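From: Lorena Salinas
To: arm-builders list
Subject: Re: [arm-builders] Gripper drifts open after warmup

On a March evening Drumov wrote:

> I have the same style of two-finger gripper on my bench arm and after
> maybe half an hour of cycling the fingers no longer meet where they did
> when I started. I re-zero and it is fine again for a while. Did you ever
> find out if yours was the servo or the linkage? Also, what are you using
> for a surface under the wrist camera? Mine is a glossy white shelf and
> the lamp reflection drives the detection crazy.
>
> Drumov

It was both, but mostly the linkage. I had the screws that hold the finger brackets in dry, and they worked loose a little at a time. I took both sides apart, cleaned the threads, put on a small amount of medium threadlocker and let it sit overnight. Before that I was losing close to 2 mm at the tips over a session. After that it was small enough that I stopped measuring it.

What was left came from the servo horn. Mine had a hairline crack next to the center screw, and you could only feel it by holding the horn still and rocking the finger by hand. The replacement is from Rashti and fits the same spline. Check yours before you spend any time on software.

On re-zeroing, I now do it at the start and then every 50 cycles. The routine opens the fingers all the way, closes slowly until the current rises, and stores that position. If the new value is more than 31 counts from the old one, the script stops and prints a warning. It has stopped on me once since the rebuild, and that time I had left a zip tie tail in the linkage.
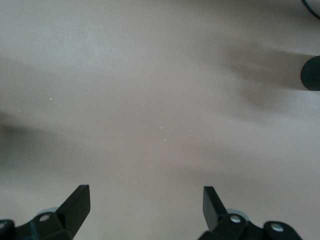
For the surface, use anything matte. I went through the same thing with reflections. A plain dull background in a light neutral color lets me threshold the black fingers without any tricks. You will still get soft shadows, so don't set the threshold too tight. Mine also picks up dust. I throw out any blob smaller than a set area, and I wipe the surface down when I remember to.

I also moved the lamp so it bounces off the wall. That did more for me than changing the exposure settings.

My log from the long test has 3,366 open and close cycles in it, all on the new horn. I can put the file in the Clalberg shared folder if you want to compare. The columns are cycle number, commanded position, reported position and current. No temperature, sorry, I didn't have a sensor on the servo for that run.

One question back to you and anyone else on the list. Has anybody run the Tinden controller board at the higher update rate with a wrist camera on the same USB hub? I get dropped frames every few minutes and would like to know if it's the hub or the board before I buy another hub.

Lorena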